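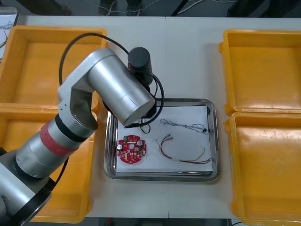 Vol. 16, No. 2

Sorting at the Bench

A scrapped appliance yields boards and wiring that are worth more apart than together. At the Somum recovery shop in Zurkberg, small parts go onto a steel tray lined with white paper before they are assigned to a bin. The paper shows up loose screws and solder crumbs, and it is changed after every 100 pieces.

Items are laid out with clear space between them. A red circuit board with two silver capacitors and a green connector block goes to the board stream. Wire harnesses are graded by gauge and by connector. Thin, dark bundles tangle easily and are kept separate from the heavier colored strands.

Yellow plastic bins stand on both sides of the tray, two to a side, so the reach is equal left and right. The shop handles over 300 pieces per shift. Sorted boards are shipped to Plulum for metal recovery, and harnesses go to Ševčík, where the connectors are clipped and the copper is stripped.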